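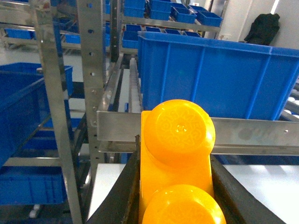 The robotics club at Paltdale meets in the long back room where the blue crates live, and if you turn up after four in the afternoon you will probably have to wait your turn to say hello, because everyone is watching the gripper. On the day I first visited it had hold of a bright yellow plastic part, a sort of figure eight with a domed face, and it was holding it upright between two dark fingers that came together in a V. Margarida Pacheco, a junior with a pencil behind each ear, whispered to me that they call that one Shawky (every part in the room has a name, and I was expected to learn them). I asked why we were whispering. She thought about it and said she didn't know, they just always had.

The club has 12 members this year and one goal, a regional contest in March called the Kevov Cup. Teams are given a table of household things and toys, and the robot has to pick up each one, carry it to where it belongs, and put it down nicely. "Nicely" is the word in the rule book, and I must say I grew fond of it. Florêncio Sampaio, who teaches physics in the mornings and coaches all the rest of the day as far as I can tell, has underlined it in his copy twice.

"When they start out, they all want to talk about picking up," he told me. "Then they find out about putting down, and I don't see their parents again until spring."

I laughed, but I sat with them for three afternoons after that and I began to see what he meant. Letting go is hard! Open the fingers too early and the thing drops, too late and it tips over on its way out. The students save every attempt, good and bad, in a program they wrote themselves and named Golon, and when I left they were up to 1329 of them. Valter Pinheiro reads the failures out loud at the start of each meeting, in a voice like a man announcing trains. I gather this was meant to be a punishment for something, but he enjoys it so much that it has become his job.

Plates have a chapter of their own. A plate is wide and low and gives a gripper almost nothing to hold except the rim, and the club practices with two of them, a soft green one and a pale blue one, set well apart on the white table. Olga Mota spent most of the winter on plates. She kept a paper notebook for it, 77 pages, with little drawings of rims seen from the side, and she let me borrow it overnight, which I took as a great honor and carried home inside two bags.
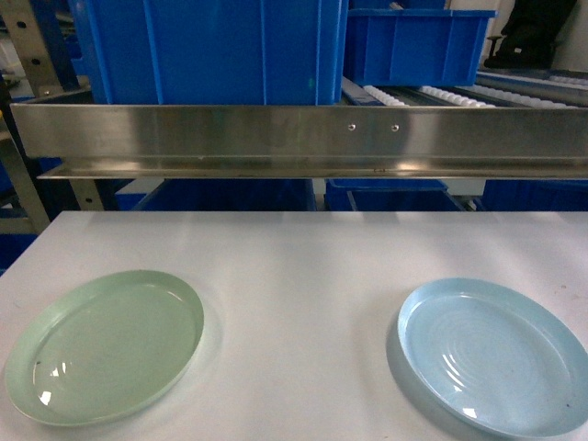
What the Judges Want

Hélder Cardoso was on the Paltdale team himself some years back and now judges at the Cup (never his old school, he was quick to add). He says the highest score ever given there is 166, and that the team that earned it was slow, so slow that people in the bleachers went out for sandwiches and came back in time for the finish. Speed does count for a few points. The judges would much sooner see a plate set down without a clatter.

Margarida would like to beat that score. Olga would like to get through the plates without anybody holding their breath, and Valter wants to keep reading the failures even if there are fewer of them. They had another hour before the building closed when I packed up my things, and Florêncio was asking who had moved the tape measure.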